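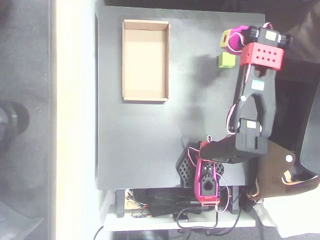
Reader Reviews of Serial Fantasy: Length, Vocabulary and Volume Order

Project report, Introduction to Text Analysis
Lucyna Walczak and Waldemar Cieślak

1. Purpose

The project tested whether reader reviews of a fantasy series change in length and wording as the series goes on. The working assumption was that reviews of later volumes are shorter and refer less to plot, because the people who write them have already read the earlier books and expect their audience to have done the same.

2. Material

The series chosen was the Gonurska cycle, four novels published by Zatdale. Reviews were copied from Numetti, a reader forum where each book has its own page. The collection held 804 reviews in English. We removed duplicates, reviews under five words, and reviews that covered more than one volume. This took out 148 entries and left 656 for analysis.

Star ratings were recorded but not used. Ratings for volume four were almost all at the top of the scale and gave nothing to compare.

3. Method

Each review was stored as one line with its volume number. Word counts were made with a short script. Names of characters and places were replaced by a single tag so that long names would not affect the vocabulary figures.

We then sorted sentences into four groups: plot, character, style, and comparison with an earlier volume. Sentences that fit two groups were assigned to the first one mentioned. Both of us coded the same test set of 49 reviews separately. Most disagreements concerned style and character, mainly in sentences such as "the dialogue sounds like her." These were moved to character, and the coding sheet was changed before the full set was coded.

4. Results

Review length did not fall steadily. Volume two had the shortest reviews and volume four the longest. The median for volume three was close to that of volume one.

Plot sentences dropped after volume one, as expected. Comparison sentences rose in volume two and stayed high. In volume four, many reviews discussed the ending of the whole cycle, which accounts for much of their length.

The tagged vocabulary came to 1889 different words. Evaluative words repeated heavily across all volumes. "Twist" was more frequent in volume two than in the other three combined.

5. Limitations

One forum and one series are a narrow base. Readers who disliked volume one probably did not continue, so the later reviews come from a more favorable group. Urbańczyk's method of following single reviewers across volumes would deal with this, but too few user names appeared on all four pages.

The rule for sentences that fit two groups favors plot, which reviewers tend to mention first. A second coding pass with double labels was planned and not completed.

6. Division of work

Walczak collected and cleaned the reviews and wrote sections 2 and 3. Cieślak wrote the script and section 4. Coding was shared. The coding sheet is attached as Appendix A and the word list as Appendix B.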